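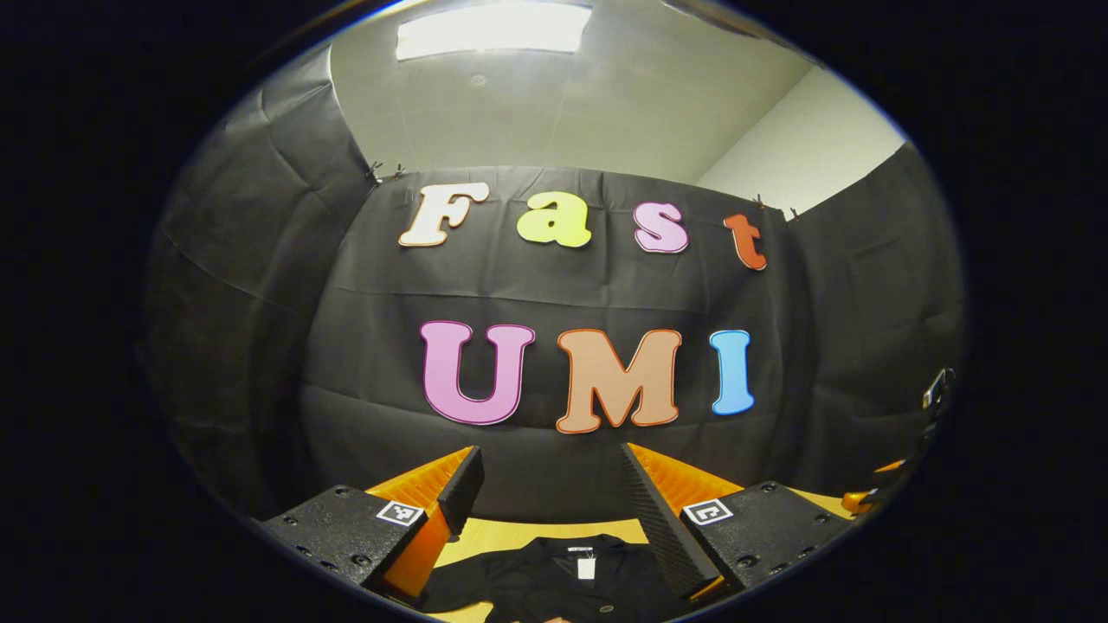
A black garment on the bench between the open fingers of a hand-held gripper.

Colerari rents hand-held grippers by the month to teams that want to record manipulation data on cloth. The kit, sold as Vustidow, lists at $2000 a month for a pair, with calibration and file conversion included. We put questions to the firm's product lead on a Friday call.

Garments were the first target. "A rigid box tells you very little about a finger," the product lead said. "A shirt folds under itself, and the contact point moves while you hold it. If the pads work on a shirt, most customers stop asking about pads."

The pads are soft, orange and ribbed, and sit on black mounts drilled with screw holes. Each mount carries a square printed marker, which the software uses to work out how far apart the fingers are. "We get jaw width from the markers and pose from the camera," the product lead said. "There is no encoder in the handle. That keeps the weight down and removes one cable."

Dark clothing on a dark background is a harder case. The firm recommends a light tabletop for it and does not change the backdrop. "You want contrast at the table – behind the table it matters much less."

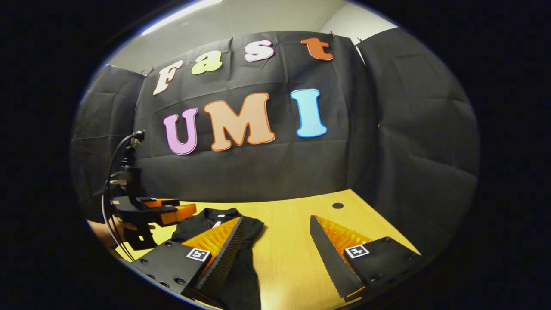

A second hand-held gripper reaches in from the left, toward the garment.

Two-handed work costs more in setup. Both units need a shared clock, and Wuta, the scheduling tool that ships with the kit, rejects any take where the two streams drift by more than 8 milliseconds. In the last internal trial it kept 151 takes out of 159. The product lead would not call that a benchmark. "It was one operator, one table and one type of task. Your number will be different."

Pad wear is the main complaint from renters. Replacements come from a supplier, Radu, and are billed separately. Asked whether the price would change, the product lead said a revised pad is due in August and the rental rate stays as it is until then.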